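Writing a Life Down: What Families Put in Death Notices, and What They Leave Out

Major project report, community history elective

When I started this project in August I thought I'd be finished in a fortnight. I had a simple question, or so it seemed to me at the time: when a family sits down to write a notice for someone who has died, what do they choose to say? My gran kept a biscuit tin of clippings from the Ernevia paper, and I grew up reading them at her kitchen table while she did the crossword, so I suppose the idea had been sitting there for years.

The notices came from two places. The first was the bound newspapers at the Ernevia library, where I copied out 193 notices by hand (my wrist has only just forgiven me). The second was the Zimano Funeral Home, which very kindly let me read the printed service sheets they keep in folders in the front office. Altogether I read 782 notices and sheets, and from those I picked 100 to study closely, taking every family name only once so that the bigger clans in town didn't take over.

For each one I filled in a page of my exercise book: the order things came in, whether work was mentioned, who was named among the survivors, and any little detail that wasn't strictly needed. I ended up with a soft spot for that last column. One man "never met a gate he couldn't fix". One woman's notice gave her the whole of a sentence for her lemon slice, and only half of one for her years at the Bisht cannery.

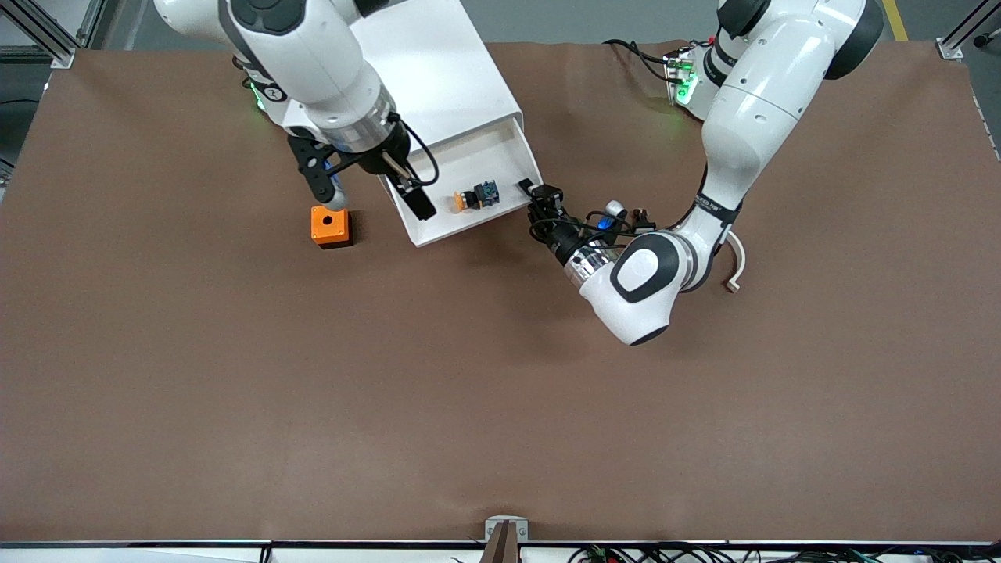
Work turned out to be a bigger part of the notices than I had guessed. In the older ones it nearly always comes straight after the parents and the place of birth, and it's often just the name of the employer, as though every reader would know what went on there. Around Ernevia they probably did. In the newer notices the job tends to slide further down, behind the grandchildren and the dogs, and sometimes it's missing altogether. I can't say whether people care less about work now or whether families simply feel freer to start with what they loved.

The survivors' list was the hardest part to sort. Stepchildren are named in some notices and folded into "family" in others, and former husbands and wives hardly appear at all. I had planned to make a neat table of this, but my teacher pointed out that I was guessing at relationships from surnames, and she was right, so I took the table out and kept only what the notices said in plain words.

I also talked with two families who had written a notice in the past few years. They both told me it was done late at night, with several people around a table and somebody's old notice used as a pattern. One family had copied the shape of a grandfather's notice from Itunow almost line for line, right down to the colour of the roses. That explained a puzzle in my notes, where the same phrases kept turning up in households that didn't seem to be connected.

There are things I would do differently. I should have written down the page number for every clipping from the start, because I spent a whole Saturday at the library looking for three of them again. I would also like to have read notices from the smaller churches, which printed their own newsletters, but most of those are in private hands and I ran out of time.

My thanks to the library staff, to the front office at Zimano, and to the two families, who fed me far too much cake. The exercise books will stay at the library with the local history papers, in case another student would like to carry on with them.

Handed in Wed 7 December

We use cookies to help this site run smoothly. By continuing to browse you agree to our use of cookies. Accept | Manage settings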